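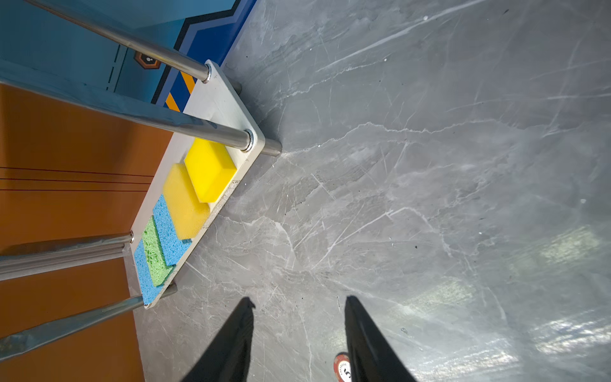

Andcombe shared kitchens, cleaning supplies line
Progress report to the Flodarport fund, 21 December 2020

We have spent 189 of the 700 granted. I would hold the rest until March.

The color scheme is in use on paper: blue for counters, green for pans, yellow for tables. Whether anyone follows it is another matter. The Cirnitska kitchen reports full compliance, and I don't believe a report that arrived with every box ticked in the same pen.

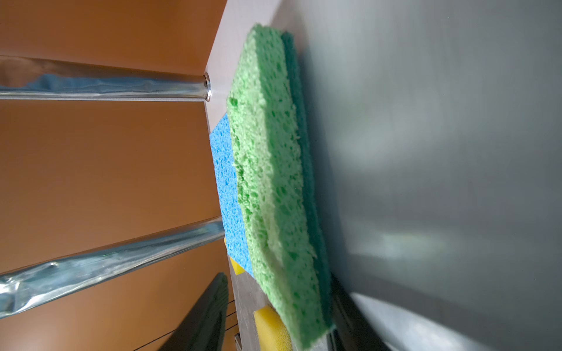
Kocabaş wants to move us to a single type of sponge at the next order. I am against it, mostly on the pans. The green one with the darker scrubbing layer along its side does a different job from a plain yellow foam block, and one type would mean scrubbing everything or nothing. Storage is the weaker point — stacked together, the colors hide each other, and people take whatever is on top.

The supplier's price depends on an order of 3000. We don't need 3000 sponges. I have asked for a smaller quote and have no answer yet.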